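Packing for the long drive (again)

24th August

So we're off again on Thursday, and as usual the hallway looks like a yard sale. I've done the drive to Mornden every summer since I moved up here and you would think by now I'd have it down to a system. I do have a list! It lives on the fridge and I ignore it every single year and then stand in the kitchen at eleven at night wondering where the tire gauge went.

The drive is 192 miles, which doesn't sound like a lot until you've sat behind a hay truck for a third of it. On a good day it takes four hours with a stop. On a bad day, well, last year we got in after dark and the key to the cabin wasn't under the pot where it was supposed to be, and I'm still a little sore about that.

Anyway, food. I have opinions about car food. Everything has to be wrapped on its own, it has to survive a warm back seat, and it can't be the kind of thing that leaves orange dust on the upholstery. Chips are banned (I know, I know). Little cakes are great. Cookies are great. Chocolate is a gamble in August and I take it every time. 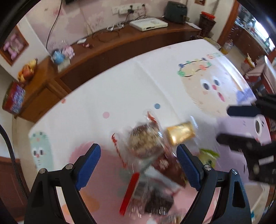

Road snacks, the bagged kind

I used to buy all of it at the gas station in Druva, right before you get on the highway, and I'd spend a ridiculous amount on things I could have picked up for half the price in town. Now I do one big snack shop the weekend before and hide it on top of the wardrobe. Half of it still disappears before we leave. I have my suspects.

The other thing I've changed is the stop. We always used to pull in at the rest area by the bridge, and it's fine, it has bathrooms and a map under scratched plastic, but there's no shade at all. Last summer we took the turn for Cloruleck by mistake and found a tiny park next to the creek with two picnic tables and big old trees, and it only added ten minutes. So that's the stop now. I've even written it on the list I don't read.

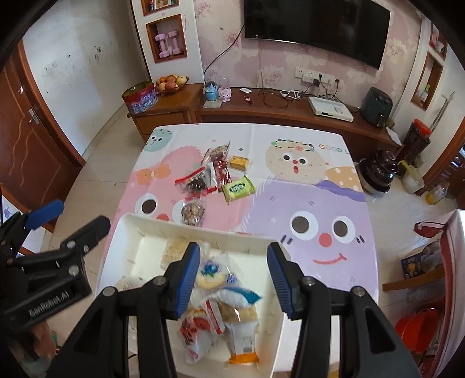 If you're doing a trip like this with kids, my one tip is to hand things out on a schedule. Mine know that the first snack happens at the water tower and not one second before, and they spend the whole first stretch looking for that tower like sailors looking for land. It buys me almost an hour of peace. Audiobooks help too, though we've had to give up on anything with a dog in it. I cry, then they cry, and it's not safe on a two-lane road.

Still to do before Thursday: get the oil checked, find the good cooler (the blue one leaks), ask next door about the tomatoes, and call the cabin people about that key. I also need to work out whether the bikes are coming. The rack squeaks so badly over 50 that I had to turn the radio up the whole way last time, but everyone complains if we leave them behind — and the trail along the lake really is lovely early in the morning.

I'll post some pictures from the lake when we're back, probably in September knowing me. If anyone has been up that way lately and knows whether the bakery on Softić Street is still open on Sundays, please leave a comment. I've been thinking about their plum cake since last year.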